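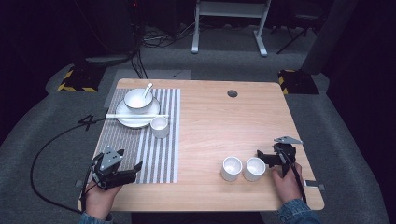
30 November 2019

I stayed home the whole day because of the rain, and in the afternoon I took the table seriously. It is one month now that I eat at the corner of it with a bowl and a newspaper, as if I am waiting for a bus. So I wanted to learn to lay one place properly, like my aunt did in Rornby when guests came.

I put the striped mat on the left half, with the long side going away from me. I am still not sure if this is correct. At home the mat was always across, but with gray and white stripes it looks calmer to me this way. On the mat is the saucer plate, on the plate the white bowl, and in the bowl the white spoon. The chopsticks lie across the front. They are white also, and so long that they pass the plate on the right. My aunt would want a small rest for them. I looked in the Clirow shop last week and the rest was 7 for one piece, too much for a thing of this size.

The small cup gives me trouble. It stands over the rim of the plate a little, and I don't know if it should have its own place on the mat. Two more white cups are on the right half of the table, near the front. I like them side by side, but then there is no room for the teapot, and the teapot is heavy.

The table itself I like more each week. The wood is very light, and I don't want to cover it with a cloth. Only the round hole for cables reminds me that it was made for an office. Maybe I will put a plant over it.

In the evening I made soup with noodles, too salty. Tomorrow I must call Pritov about the heating and buy rice.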